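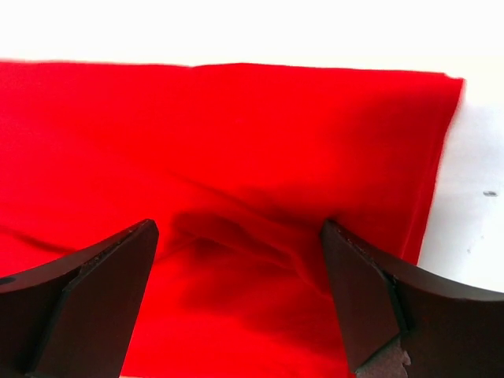
Folding was what I'd come for. I signed up for the Dunleavy open day back in October, the minute I saw the words "cloth room" on the program, and on Feb 7, 2025 I finally got in with 3 friends and a bag of sandwiches.

Delphine Gallagher met us at the door and took us straight through to the tables. I have a linen closet at home that I'm not proud of, so I was all ears! She talks about corners the way other people talk about football - which edge leads, how a small crease early on turns into a big one later.

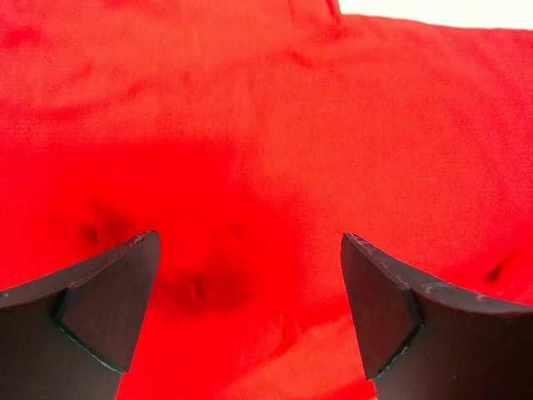
Lelitz Visitor News, No. 440

What I loved most was the red. Such a bright, cheerful scarlet, and every ridge and dip in it goes a deeper shade, so you can really read how the fabric is lying. I could have stood there all afternoon (my friends were already asking about lunch). 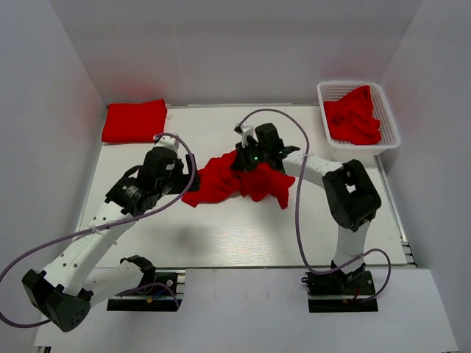 One cloth folded, one in hand, more in the basket.

The folded one at the back of the table is my favorite, with those lovely squared edges. Mine never come out like that. There was more red in the white mesh basket, all in a crumpled heap, and that looked a lot more like my closet.

Tea was upstairs, and the ginger cake was very good. We caught the 756 bus home.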